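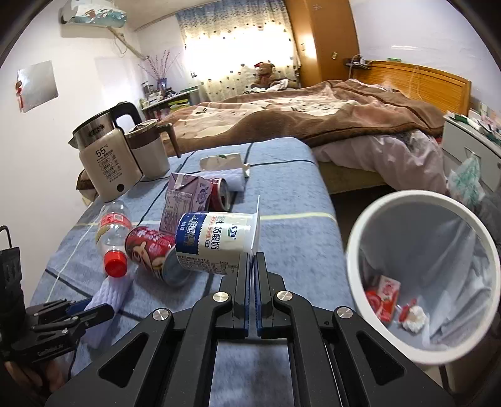

*Fig. 2. Mixed packaging on a covered table, before sorting.*

### Sorting the table

1. Take the large tub first. Scrape it out, rinse it and put it in the Werwood bin, slot 2.
2. Empty any drink cans into the sink — do not crush them.
3. Unscrew bottle caps and keep them with the bottles.
4. Open the top flaps of cartons and press flat.

**Note:** Foam net sleeves go in the Ovau bag, part 817.

**Caution:** Do not shake the cloth over the bins.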